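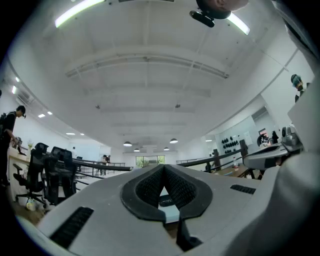
An open-plan room with white ceiling beams, dome pendant lamps and mesh office chairs.

Open-plan office

An open-plan office is a big shared workroom where the desks stand out in the open and most of the walls have been left out. I've been writing entries for this little encyclopedia for a while now, and I've worked in three of these rooms myself, so forgive me if I wander off into my own experience now and then (my editor, Remigiusz Szulc, has given up trying to stop me!).

Layout
The classic version is rows of desks with walkways between them. Older rooms tend to have the desks packed in tight, while newer ones mix long shared tables with a few corners for quiet work. Where the floor changes level you'll usually find railings, and a raised walkway along one side is a pretty common sight in converted industrial buildings. I love those – you get a view over the whole room on your way to refill your coffee. The old Drilon building in Gresthorpe, where I spent two winters, had one running the full length of the hall, and everybody's boots rang on it.

Lighting
Lighting a room this size is harder than it sounds. Long fluorescent fixtures do most of the heavy lifting, small recessed lights often follow the walls, and pendant lamps get hung lower down to make a tall space feel less like a hangar. Dome pendants are the ones I'd pick every time. They throw the light down on the desk and keep it out of your eyes, though you do have to dust them, and that means a ladder. White paint on the ceiling and beams helps bounce the light around too.

Furniture
Desks with light wood tops took over from the gray ones I started out with, and I can't say I miss the gray. Chairs are mostly on wheeled bases, and black mesh is everywhere these days. Mesh stays cool in summer and doesn't hold crumbs the way my old padded chair did. A small potted plant on the desk is about as personal as many people get, especially where seats are shared and you carry your things in and out in a backpack. Bags end up on the floor beside the chairs, so a row of hooks is money well spent.

Noise
Ah, noise. It's the complaint you'll hear most, and I've made it plenty of times. Carpet, curtains and felt panels all soak up some of it. At Wuvlow, Trinidad Cuesta hung 37 felt panels between the beams one April, and I could finally hear my own phone calls. Hard floors and metal railings do the opposite – they send every dropped pen across the room.

See also
Mezzanine
Pendant lamp
Shared desk
Task chair

Entry last revised 9/7/25. The section on railings was checked by Ryszard Nowakowski.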